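# Gripper build, the home end of it

Mostly the hand-held grippers, the living room half of the project. The shared shop in Mestosdale has the printer and the drill press, everything else gets done at home on the table. Brundley is the name of the whole thing, Rilano is the linkage version we're on now. Updated May 9, 2020. More when I get to it.

**Where it started**

Kirsty Donnelly drew the first linkage on the back of a parts list. Straight bars, one pivot each side. Closed fine with nothing in it. Put any load on and the tips splayed out like duck feet. Scrapped.

**Version 2**

Added a second bar per side so the tips stay parallel. Better. Too long though, and heavy out front, your wrist knows about it after 7 minutes. Vaughan Mudgway shortened the arms by 29 mm and moved the side brackets back. We kept his numbers.

**Printing**

Base plates come off the shop printer, ribbed, gray because gray was on the spool. First few warped at the corners. Slower first layer, brim all the way round, ok since then. The arms are black, different spool. No we are not going to match them.

**Screws**

Went through a lot of these. Pivots need to be snug but not tight, and the difference is maybe a quarter turn. Thread lock on every one now, small drop. Bronwyn Bright redid mine after I glued one solid. Thank you Bronwyn. Still got the dead one in a drawer.

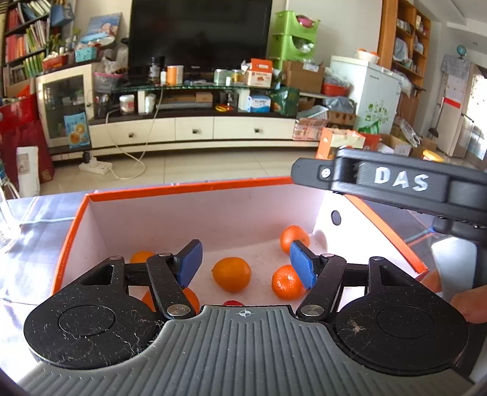
Tangerines are the test object for Rilano. Cheap, soft, no two the same size, and you find out fast if you're squeezing too hard. Blue tips on both arms, cut from the sheet Hamish Bolger had left over. They go in a box with an orange rim so nothing rolls onto the tiles, and the plastic over the table takes care of juice. Fruit up against the back wall of the box is the hard one, no room to get a tip behind it. Fruit out in the middle is easy, anyone can do it.

**Tip pads**

Tried bare plastic, bike tube, then the blue stuff. Bare plastic is hopeless, the fruit squirts out sideways. Bike tube grips great and leaves black marks on everything. Blue is the keeper so far. Wipe them down between sessions, they pick up lint like you woudn't believe, same goes for the big black pads on the body.

**Counting cycles**

Thabiso Zwane did 600 open-close cycles on one arm set over a weekend, radio on. Two pivots loosened, both ones that had missed the thread lock. No cracks. Some wear on the inside of the left arm where it rubs the bracket, put a thin washer in there now.

**Two at once**

Second gripper is same print, same screws. One each hand works better than I thought for picking something up and passing it over. Worse for anything in a corner, the bodies bump before the tips get there. Narrower body would fix it. Kirsty says no, the wiring won't fit. We'll see.

**Spring swap**

Return spring was from a Huerta clip set, way too strong, thumb cramp. New one is roughly half the pull. Opens a bit lazy but it opens. Might go back up a size.

**To do**

- narrower side brackets, ask Vaughan for the file
- 3 more sets of tips, thinner this time
- sort out the squeak on closing
- try eggs (outside. not in the living room)
- put the build file somewhere people can acutally find it

Shop is supposed to have a show and tell table in August, would like both grippers and the spare parts on it by then. If you want the drawings before that, leave a note on the board by the drill press, or catch Thabiso, he's there most evenings.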